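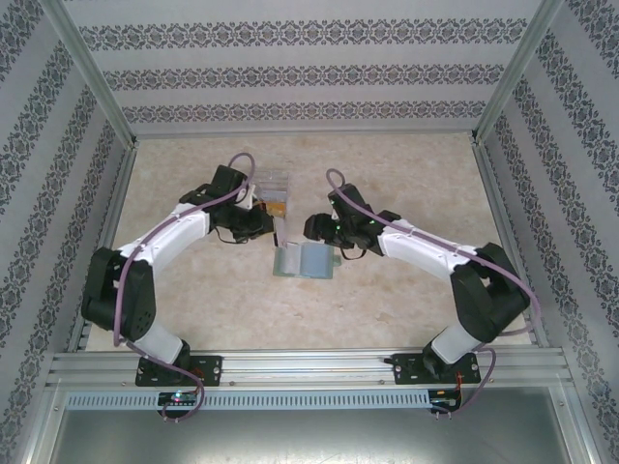

Ramesh Sengar asked under my last post why I'm comparing grippers on a two-arm setup when one arm would give cleaner numbers. Fair question, so a few posts on that.

1/ Most of what we need to do takes two hands. One gripper steadies a clear box, the other deals with whatever goes in it. A gripper that looks great alone can be bad at holding still while its partner pushes.

2/ The two candidates are the Skekari and the Dirnov. Same arms, same controller settings, 100 attempts per object for each gripper. I swap them between left and right at the halfway point.

3/ Clear plastic box first. Skekari held it 184 times out of 200, counting a second round I ran with new finger pads. Dirnov is still on its first round. No score until it's done.

4/ Thin folded things that lie flat are harder. The fingertips have to get under an edge, and a height error you'd never notice on a box means a miss. Dirnov's narrower tips help here. Skekari tends to push the thing along the floor.

5/ Cable routing matters more than I expected. Leave a loop above the gripper or the wrist pulls on the connector at full rotation. I lost an afternoon in July to that.

6/ Someone asked about the Rathore controller. It logs up to 2000 samples a second and I use maybe a tenth of that. The older Sumgate one would do fine for this test.

7/ Dirnov box numbers next, then soft pouches. Ramesh, I'll run the single-arm version too if you still want it.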